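Notebook – Kesbridge workshop, bench 2
June, started 9.40, written up after lunch

Back on thread today, and I'm in a very good mood, so apologies to whoever has to read my handwriting before Tegan types it up.

The big question on the whiteboard is still "can it do the mending yet?" and the answer is still no. But it's a much more interesting no than it was in spring! Back then we were stuck on picking up a sock. Now we're arguing about thread tension, and I know which argument I'd sooner be having.

Why the suture pad when the job we're aiming at is buttons, hems and split seams: cloth moves about too much. It creases, it slides, it folds under itself, and when a run goes wrong you can't tell whether the thread beat you or the cloth did. The pad stays put and has a bit of give, and the thread is stiff enough to hold a shape. If we can find, touch and follow a loose end on the pad, then we go to denim, then to shirt cotton, and last of all to Tegan's awful stretchy leggings, which she has promised us when we're ready.

Runs so far on the thread-end task: 1,296 logged, going back to the first version of the Mägi controller. Of those, 372 were done with the new soft fingertip. I haven't split out the good ones properly and I'm not going to guess in ink.

Notes from this morning

Fingertip approach. Coming in from below and letting the tip settle into the pad is much calmer than coming in from the side. With the side approach the surface bulges ahead of the finger and takes the thread with it. From below you get a steady push and the loose end has somewhere to rest.

Speed. Dropped the last part of the approach to half. It's dull to watch, but I like it. A person sewing slows down at that point too, I tried it at home on a pillowcase and caught myself doing it.

Seeing the thread. Still the weak spot. Dark thread on a pale surface is the kindest case there is, and Sistine still loses the end when the finger gets close, as the fingertip fills so much of the view. It also gets excited by stray fibres. Tegan wants to leave the bits on the pad, her point being that no sewing basket on earth is clean. Fair enough. They stay.

Knots. Sistine takes the trimmed ends of a knot for loose ends it could pull – plural, enthusiastically. Need to teach it that a tuft means "finished, leave alone". For buttons this matters a lot, I don't want a machine that unpicks your coat.

On chores in general

Had a long natter over tea about what counts as "doing a chore". Kendier's people would be happy with a machine that holds things still while a person does the clever bit, and I've come round to that. A third hand that keeps the thread end where you can grab it would be brilliant for anybody with sore fingers. My gran would have had one tomorrow. Whole-job mending can wait, and I still think we'll get there.

To do

– Tegan Doolan: relabel the knot pictures, ends versus tufts
– me: new tip pads, the thinner mould, 3 of them
– try pale thread on the same pad before anyone gets cocky
– ask Kendier if they have offcuts of heavy denim
– log the approach height every run, I keep forgetting

Stopping at 4, need the bench clear for the drawer-handle people. 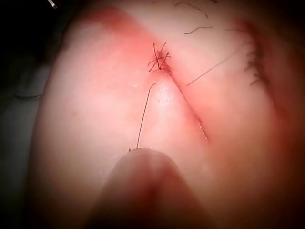

Wrist view, soft fingertip against the pad, thread end resting on the tip. Knot above it.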